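Robots and chores, the short version

Went through a pile of stuff on this over lunch so you don't have to. Question as always: can a machine clear a table yet. Penrose says soon. Vandar says its two-arm setup is 90 percent there, whatever "there" is. Dulgate has stopped giving dates, which I sort of respect.

Most of the work still starts in simulation. Brown table, yellow tray, get the gripper lined up. Sounds dull, is dull. But it's cheap - 2,000 tries overnight and no broken dishes.
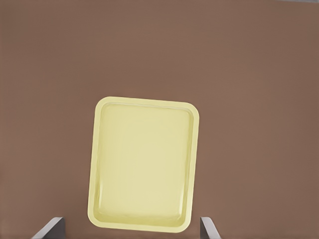
So can I buy one that tidies the kitchen?
Not this year. What's on sale does one or two jobs in a room set up for it, and needs somebody close by.

Shop floor is further along. Same part, same bin, same light all day. Porby has a packing cell running 8 hours with one person looking in every 30 minutes. Homes are the opposite, stuff moves, kids move it. Putting a phone-shaped thing in a tray is a first-week excercise for a person and still a proper task for an arm.

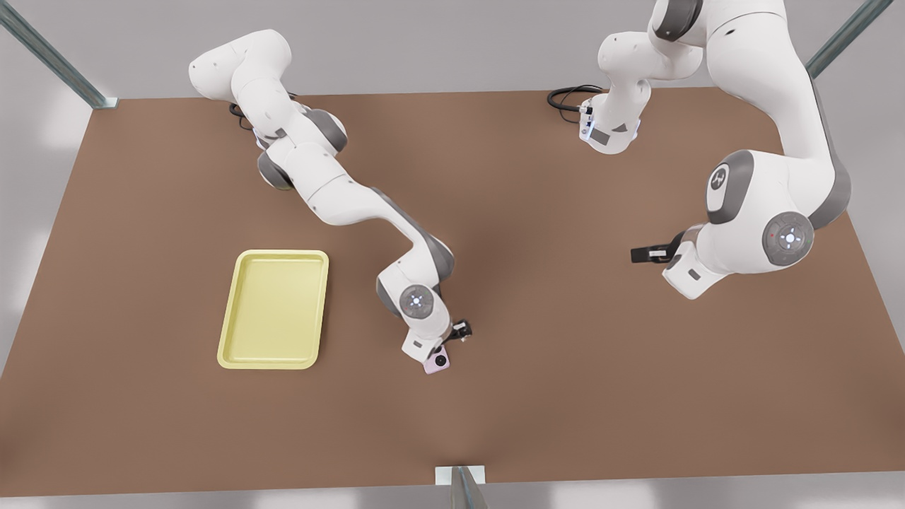 Price is the other thing. Two arms cost more than one, obviously, and the second one spends a lot of its day waiting. Vandar says that gets better with folding and lids, jobs where you need to hold and pull at the same time. Maybe. Would like to see it on a real towel.

More in December when Penrose puts out it's next round of numbers. Send links if you have them.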